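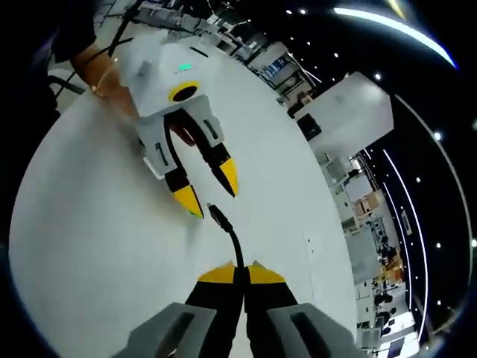
Gotari Garden Diaries: README and data card

Maintained by Vesna Radonjić
Last updated December 28, 2022

What you get

This is a collection of day-by-day notes from home gardeners in the Gotari valley, typed up from their own notebooks and put into plain tables. There are 76 notebooks in it so far and roughly 3000 dated entries. People wrote down when the peas went in, when the frost got the squash, which plum dropped its fruit early, how much rain was in the can by the back step. I've been reading these for years and I still get excited when a new one comes in!

The whole set is small enough to open in a spreadsheet. You don't need to be a programmer to use it, and I'd love it if more of you weren't.

Files

entries.csv has one row per dated entry. This is the main table and most people will never need another.
plants.csv lists every plant name that turns up, with the spelling the writer used and the spelling I settled on.
gardens.csv has one row per garden, with slope, soil as the gardener described it, and a coarse location.
frost.csv pulls out the entries that mention frost, with my reading of how hard it was.
notes.txt is where I put everything that didn't fit. Please read it, there's good stuff in there.

Columns in entries.csv

entry_id: a number, never reused, even when a row is removed.
garden_id: matches gardens.csv.
date: year, month, day. If the writer only gave the month, the day is left blank.
date_sure: yes or no. "No" means I worked the date out from the entries on either side.
text: what the writer wrote, spelling and all.
text_clean: the same thing with abbreviations opened up.
weather: only what the writer says. Blank means they didn't mention it, so please don't read a blank as "fine."
task: sow, plant out, prune, pick, dig, store, lose, other.
plant_id: matches plants.csv. More than one is allowed, separated by semicolons.

"Lose" is my favorite task code. It covers anything eaten by slugs, flattened by hail, stolen by jays or forgotten in a bucket. The frost entries get all the attention, but the losses tell you so much about how a garden runs, and gardeners are wonderfully frank about them on paper.

Where the notebooks came from

Most came through the seed swap at Nallamport, where I put a sign on the end of the table one February asking if people kept diaries. A few families then passed the word up the valley. The Saarinen notebooks are the longest run in the set, kept by a mother and then by her daughter in the same kitchen garden, and they are a joy. The daughter argues with her mother's entries in the margins. Those margin notes are in the table as separate rows, marked "margin" at the start of the text, and dated to when the daughter wrote them wherever I could tell.

Every family has agreed in writing to their notebook being shared. Names of neighbors, anything about health and anything about money came out before release. Where I cut something, you'll see [cut] in the text column.

How it was typed up

I photographed each page at home, typed from the photos, then went back to the paper for anything I couldn't read. Pencil was the hardest. One whole notebook was kept in a purple pencil that has faded to almost nothing, and for that one I sat by a north window on bright mornings and took it a page at a time.

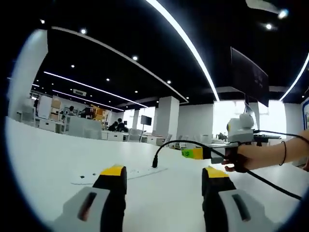
A second reader checked the dates and plant names in every notebook, with the paper in front of them. We didn't check the full text a second time except where one of us had put a question mark. So if you're counting words or studying spelling, be a little careful. If you want planting dates, you're on solid ground.

Words I couldn't read are marked [?]. Words I could half read have the guess followed by a question mark, like "leeks?" Please keep those marks if you pass the data along.

About plant names

Oh, the plant names. There are 712 of them in plants.csv, and a lot of those are the same bean. People name a variety after whoever gave it to them, so one climbing bean can be Auntie's bean in one garden, the bridge bean in the next and simply "the good one" over the hill. I only merged two names when a writer said outright that they were the same or when the seed had been passed from one of these gardens to the other. Everything else stays apart. If you grow any of these and can settle a question, write to me.

"Kandia" needs a special note. In the lower valley it means a flat winter squash with a gray skin. In the upper valley it's used for any squash that stores past the new year. The column kandia_sense in plants.csv says which one I think is meant, and it's left blank where I have no idea.

Good uses

Comparing first and last frost between the valley floor and the slopes.
Seeing how sowing dates shift after a bad spring. (They do, and people stay cautious for longer than you'd think.)
School projects. A class can pick one garden and follow it through a year, which works beautifully.
Planning your own beds, if you live somewhere with similar late frosts.
Reading for pleasure! Start with garden 80, which has a long feud with a badger.

Uses I'd steer you away from

Please don't treat the rain amounts as measurements. Some gardeners had a proper gauge and some had a coffee can, and a can under a gutter fills up fast. The gauge column in gardens.csv says what they used, if they said.

Please don't work out yields from it either. People write down the big pickings and skip the small ones, and "a basket" was whatever basket was handy.

And don't try to find the actual gardens. The locations are rounded on purpose. A couple of the older gardeners are private people who were generous enough to share, and I'd like them to stay glad they did.

Known gaps

Winter is thin. Plenty of writers put the notebook away after the last leeks and picked it up again when the seed catalogs came.
Flowers are under-recorded. Several people told me they grew lots of them and never thought to write it down.
The east side of the valley has hardly any gardens in the set. I'm working on it.
Moon phases are typed as written and haven't been checked against anything.

Changes in this version

Added the second part of the Saarinen run, with margins.
Split "plant" into "sow" and "plant out." Old scripts that look for "plant" will come up empty, sorry!
Fixed a slip where one garden had a whole spring filed under the wrong year.
Onion sets and onion seed now have separate plant_ids.

License and credit

Free to use, copy and change for any purpose, as long as you credit the Gotari Garden Diaries and keep the [cut] marks in place. If you make something with it, a chart or a quilt or a lesson plan, send me a copy. I keep them all in a box and look through it often.

Comments (4)

plumside: The margin rows are the best thing I've read all winter. "Mother was wrong about the parsnips" made me laugh out loud.

t_okra: Is there a way to get just the frost table with the slope joined on? I'm not great with spreadsheets.

Vesna Radonjić: @t_okra Yes, look up garden_id in gardens.csv and bring the slope column across. Write to me if it fights you and I'll send you a joined copy.

beanrow: We grow the bridge bean! Ours has a dark eye and climbs like mad. Will email you about seed.

We use one cookie to remember your text size. OK | Read more

Contact: use the form on the project page | © Gotari Garden Diaries | Back to top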